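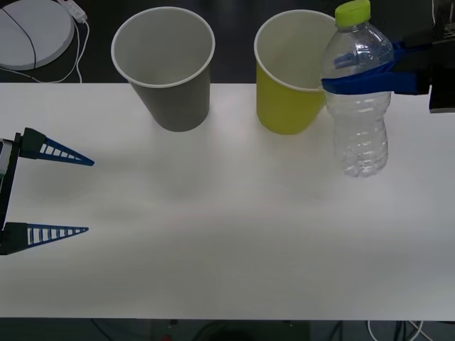

Drinks and cups station, tabletop check. Sandby Hall community kitchen, inspected 24 May 2020. I love doing this one, because a drinks table is the easiest spot in the whole building to get properly right and everybody who walks in benefits! The top is white, so spills and grit have very little to hide against, and I'd happily swap every dark table we own for another like it. Our two cup colours are grey and yellow-green with a white rim on each, and they're easy to tell apart from across the table – grey for caps and small bits, yellow-green kept for clean items only. Please stick to that, it works a treat.

SURFACE
1. Top wiped end to end, including the far edge. Pass
Comment: Lovely. Use the Wuvico spray and a fresh cloth, and do the underside of the lip while you're down there.
2. No chips, lifting corners or sharp spots. Pass
3. Table doesn't rock when leaned on. Pass, second go
Comment: One foot needed winding out a half turn. Try it from both ends, as it only rocked from the left.

FLOOR AND CABLES
4. Cables kept clear of where people stand to pour. Needs attention
Comment: There are dark cables and a thin white wire on the floor along one side, and a white cable behind. Tape or a cable cover, please. The Rizk covers in the storeroom come in 11 lengths and one of them is bound to fit.
5. Plugs away from any drips. Needs attention
Comment: A small white plug is sitting on the floor behind the table. Let's get it up off the floor before July.
6. Floor dry and swept underneath. Pass

CUPS
7. Cups stand upright on their own base, rims round and uncrushed. Pass
8. Cups set well back from the edge. Needs attention
Comment: Both had ended up near the back, and a paper cup weighs next to nothing, so a sleeve will take it straight over. A hand's width in from the edge is plenty.
9. Clean cup checked inside before use. Pass 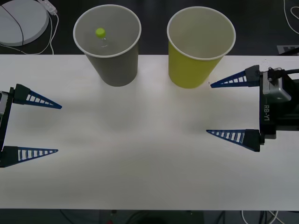

10. Small bits in the grey cup, nothing in the yellow-green one. Pass
Comment: Brilliant to see! A lime cap in the grey cup stands out straight away, so there's no fishing about with your fingers. Keep caps up out of reach of toddlers, they're a real choking risk.

BOTTLES
11. Clear bottles only, so the contents can be checked. Pass
12. Empties go to the crate with nothing left in them. Pass
Comment: We've sent off over 1,000 since the Bakum crate arrived, and I'm thrilled with that.
13. Crate label readable. Fail
Comment: The marker has rubbed off. New label, black pen, big letters.

OVERALL
Pass with three items to attend to and one to fix. Recheck 4, 5, 8 and 13 at the next walk-through and initial the sheet on the back of the storeroom door.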